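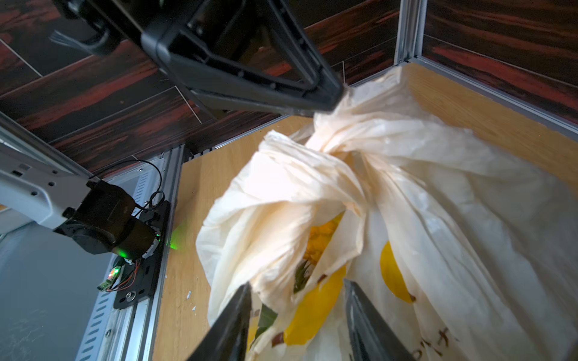

Plakida, 19 May 2018

Surveillance data forum > Routine reporting > Blank weekly returns and zero reporting

coldbox_ed
I look after the weekly fever-and-rash returns for the Cantero health area. Sites send a text message to the Hindo gateway at the end of each reporting week: site code, week number, count of suspected measles or rubella cases. If there were none they are supposed to send a zero.

Over the last seven weeks we expected 1638 site-weeks. Of those, 224 are blank in the database. The table our district office wants has a completeness column, and the person who built the previous version, Baltasar Iglesias, filled blanks with zero if the site had reported in the week before and the week after. I have inherited the script and I am not comfortable with it. How do others handle this?

lab_slip
Leave them blank. A zero is a statement by the site that someone looked and found no case. A blank says nothing. If you fill it you have made up a report and your completeness figure is wrong by exactly the amount you filled.

marchfield
That is the textbook answer and I agree with it for completeness. I don't agree that the fill is useless. If you are running a threshold on case counts, the alert code has to do something with a missing week, and most packages will either drop the row or treat it as zero without telling you. Better to do it openly in a separate column with a flag.

coldbox_ed
The flag is the problem. The script overwrites the raw value. There is no flag and no separate column. I can recover the raw messages from the gateway log, but only for messages the gateway accepted.

lab_slip
Then start with the gateway. What happens to a message that fails to parse?

coldbox_ed
It goes into a reject file. The sender is meant to get an automatic reply asking them to resend. I have not confirmed that the reply goes out.

tabulate7
Check that before anything else. We had the same gateway two years ago (an older release, so yours may behave differently) and the parser wanted the week number with two digits. Anyone who typed a single digit was rejected. The reply text was switched on in the settings but the outgoing credit had run out, so the clinics thought they had reported. Our "silent" sites were sending every week.

Things I would look for in the reject file:
single-digit week numbers
the letter O typed for zero
a space or full stop after the site code
two sites sharing one phone, with the second message treated as a duplicate of the first

marchfield
Seconded on the duplicates. Hindo matches on sender number and week unless you tell it to match on site code. It is on the second settings page and the default is the wrong one for rural posts, in my view.

lab_slip
The default is there to stop one nurse sending the same count three times. Matching on site code alone lets through anyone who mistypes their code. You need both fields plus a manual check of conflicts.

marchfield
A manual check of conflicts in an office with one data clerk will not happen. I would take the occasional mistyped code over losing a whole site.

coldbox_ed
Back with the reject file. Most of it is what tabulate7 listed. The letter O is the commonest fault, then trailing full stops. Once repaired by hand, a good share of the blanks become real zeros, with the original message and time of receipt to support them. I have not finished so I won't give a figure yet.
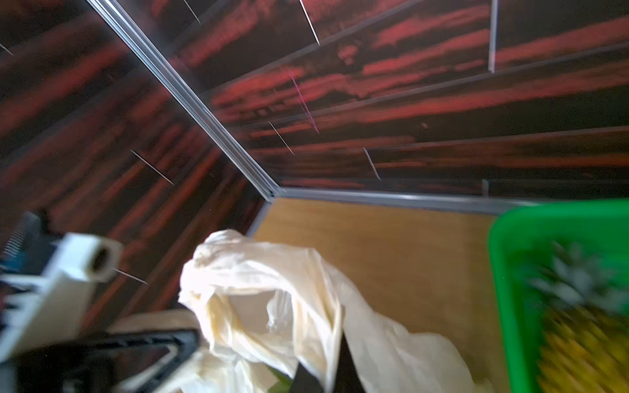
Two of the rejected messages carried a count above zero. Both are from the same post, in consecutive weeks, and neither had been followed up. Under the old script the first would have been filled as a zero. I have passed both to the district surveillance officer, Demetrio Esteban, and he is checking the register at the post to see whether specimens were taken.

lab_slip
That settles the fill as far as I am concerned. Take it out.

marchfield
It settles the overwrite. A flagged estimate sitting beside an untouched raw value would not have hidden those messages.

lab_slip
It would have hidden them from anyone reading the printed table, where the flag never appears. Ask for the rash onset dates while he is there, by the way. If onset was more than 28 days ago, serum for IgM is probably not worth collecting and you are into looking for linked cases.

coldbox_ed
He has the line list form with him. Onset date and vaccination status are both on it.

tabulate7
Are you counting late reports in completeness? If you repair the rejects, use the time the gateway first received the message for timeliness. Otherwise every repaired report will show as late and the sites will be blamed for a parser fault.

coldbox_ed
Good point, I was going to use the date of repair. Changed.

varno_user
We moved from Hindo to Varnomach for this sort of reason. It accepts the letter O as zero in numeric fields.

tabulate7
And does it log that it has done so?

varno_user
Not in our version. There is a single setting for input correction and no log that I have found.

tabulate7
Then you have the same fault in a different place. I would want the original string kept.

coldbox_ed
We can't change system before June at the earliest in any case. For now: raw table restored from the log, reject file read every week, blanks left blank, completeness and timeliness in separate columns. Site codes with no message of any kind for two weeks running get a phone call.

marchfield
Make it one week for the hospital. The weekly return from a referral site is worth more than the others put together.

coldbox_ed
Agreed for the hospital. I will post the parser rules when I have tested them on the old messages.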